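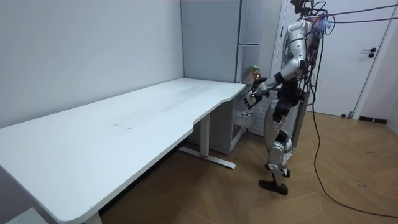

Nustia desk, white top, right-hand end, with column and T-foot.

Nustia Desk with Curved Front
Workstations / Single-person desks / White

The Nustia is a long, single-user desk with a one-piece white top, rounded corners and a shallow curved cutout in the front edge. It is supplied by Trosdale for offices, labs, print rooms and teaching spaces. The desk is sold without drawers, modesty panel or screen. All of these can be added later, and none of them requires new holes in the visible face of the top.

Top

The surface is slightly matte. It reflects less overhead light than a gloss top and does not hold a glare spot in front of a monitor. All corners are rounded. The front edge is straight for most of its length and curves gently inward near one end, where the user is expected to sit or stand at close work. The curve is shallow, and a keyboard or an open binder placed across it remains fully supported.

A white matte top will show light smudges from hands and faint marks from objects dragged across it. Most smudges come off with a damp cloth. Fine scuffs in the finish are cosmetic and are not covered by the surface warranty. Metal-based equipment should stand on felt or rubber feet.

Cutout position

The top is made in two hands. On the right-hand version the cutout is near the right end as seen from the front. On the left-hand version it is near the left end. The top cannot be turned around to change hands, as the cutout would then face the wall. Check the hand before ordering. Tops ordered in the wrong hand can be exchanged if the protective film is still in place.

Frame

Each end of the top is carried by a white metal column on a T-shaped foot. The foot lies flat on the floor. The column stands in from the end of the top, so a chair or rolling cart can be brought up to the short side of the desk without striking it. There is a small red accent on the leg assembly, common to all Trosdale desks in this series.

The feet have screw levelers with 7 mm of travel. On wood or vinyl floors, fit the felt pads included in the hardware bag. On carpet, leave the pads off and check the levelers again after the first month of use. The carpet pile compresses under load and the top can end up out of level by a small amount.

Specifications

Length of top: 2000 mm
Maximum evenly distributed load: 57 kg
Leveler travel: 7 mm
Color, top: white, slightly matte
Color, frame: white
Corners: rounded, all four
Cutout: front edge, left-hand or right-hand
Assembly: required, two people
Series part number: 152 (add L or R for the hand)

The load figure applies to weight spread over the whole top. Heavy items should stand over or between the columns. Do not sit or stand on the end of the desk beyond the column. Clamp-on arms and vises may be used on the rear edge with a backing plate under the jaw. Do not clamp to the curved section of the front edge — the jaw will not seat square there and will mark the edge.

Assembly

Assembly is done upside down on the carton, with the film left on the top. Fix the columns to the feet first, then the columns to the top. Start every screw by hand before tightening any of them. Two people are needed to turn the desk over. Lift by the long edges and set both feet down together. Setting one foot down first puts the full weight of the top on a single column joint.

Remove the film last. It is easier to pull from a warm surface, so let the desk stand overnight if it has come from a cold truck.

Cable routing

The top has no grommet. Cables drop behind the rear edge, and a clip-on tray is available as an accessory. The tray holds a standard power strip and mounts to the underside with the screws supplied. Allow clearance between the desk and the wall for plugs. Floor cables should be led away from the side where people walk, or covered.

Cleaning

Use a soft cloth with water and a little dish soap, then wipe dry. Alcohol wipes are acceptable for occasional use. Do not use scouring powder, melamine sponges or solvent. A melamine sponge will lift a stubborn mark, but it also polishes the matte finish and leaves a shiny patch which cannot be reversed.

Accessories

Aguiar cable tray, white, clip-on
Aguiar drawer, shallow, under-top mount
Rear screen, fabric, gray
Spare felt pads, set for both feet
Replacement leveler, single

The drawer does not fit under the cutout. On right-hand desks mount it to the left of center, and on left-hand desks to the right.

Ordering and delivery

The desk ships in two cartons from the Vornville warehouse, one for the top and one for the frame. Delivery is to the ground floor unless carry-in service is added to the order. Check the corners of the top carton before signing and write any damage on the delivery slip. The left-hand version is out of stock until October. Orders for it are being accepted and will ship in the sequence received.

Technical questions: Jucélia Damasceno, product support
Quantity pricing and site visits: Baltazar Chávez, contract sales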